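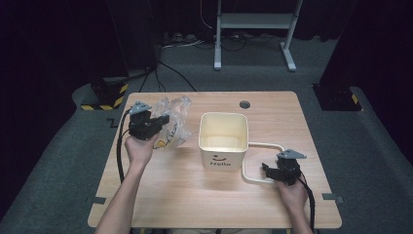 Bucket and bag, bench notes, Fri 12 October

Continuing the small-container entries from August. Item today is the cream square bucket with the smiling face and "Hello" on the front, plus one clear bag with yellow and dark printing. Working on the wood-grain table, carpet underneath. Bucket came in with the Coltitz order and has no part number on the base, so it goes in the log as "Hello bucket" until Tanvir Khondokar assigns one.

Aim is to settle how bag and bucket should be handled and stored together. The old sheet says "insert bag" and gives no orientation, no handle position and no fold. Three people reading it did three different things.

Handle

White bent rod, pivots at the side. With the handle down it reaches well past the wall and rests on the table, and that has to be allowed for in the shelf spacing. The Istthorpe shelves were laid out for containers without handles. Handle up gives a narrower footprint but it gets in the way of anything going in from above. For bench work: handle down, to the right, clear of the face print. For storage: handle up, lowered again before the next use.

Note for the sheet - "front" means the printed side. The August version used "front" for the side nearest the operator, and that changes every time somebody turns the bucket.

Bag

Crumpled to start with. Flattening it first on the table adds a step but makes the open end much easier to find. Going in still crumpled, the bag tends to catch on the rim and stay there. Sequence I want on the sheet:

1. Bucket upright, printed side to the operator, handle down.
2. Flatten the bag next to the bucket and find the open end.
3. Closed end in first, over the middle of the opening.
4. Push down to the base before touching the top edge.
5. If used as a liner, fold 45 mm over the rim on all sides.

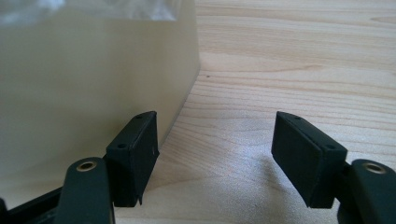
Does the bag have to be folded over the rim if nothing wet is going in?
Only if it is being used as a liner. A bag that is just being stored in the bucket goes fully below the rim, with no plastic showing.

That distinction was missing before and accounts for most of the disagreement in the August notes. Liner and contents are now separate lines in the log. Tanvir wants separate sheets as well. I would keep one sheet with two headings, to be settled when he is back from Guzmán.

Fold depth: 45 mm is from the liner spec we already use on the Rernico tubs. Shallower folds pulled back in under load on those. Have not repeated that measurement on the Hello bucket and the rim profile is different, so treat the number as provisional.
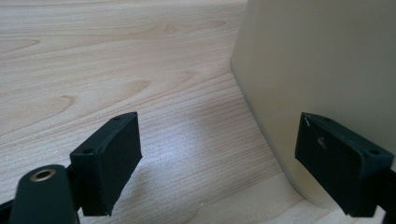

How much weight can go in before the handle is out of bounds?
The working limit is 900 g for anything lifted by the handle, and above that the bucket is carried by the walls with both hands.

The limit is ours and conservative. It was set on the older round bucket, where the rod pulled out of its socket on one side. Same limit applies here until someone does a proper load series. I would start at 100 g and step up by the same amount, with the bucket on a mat.

Surface: smooth bottoms slide on this table under a sideways push. Brace the wall opposite when pushing the bag down. Keep the bucket forward of the cable hole at the back, so there is flat wood under the whole base.

Wipe-down: damp cloth only on the printed face. We lost the lettering on a previous bucket to solvent, and the replacement took three weeks.

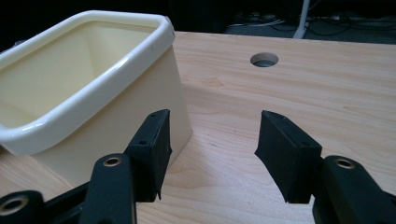 Open items

Volume not checked. Catalog line says 3000 ml, no mention of whether that is to the rim or to a fill line. Weigh it with water next session, away from the power leads.

Outside width across the top, across the base, and with the handle down. The walls flare, so one width is no use for the shelf drawing.

Bag dimensions, laid flat. Also need a name for it in the log, "clear bag" already covers two others.

Repeat the 45 mm fold on this rim.

Old sheet to be pulled from the binder once the new one is signed. Leave the August notes in place.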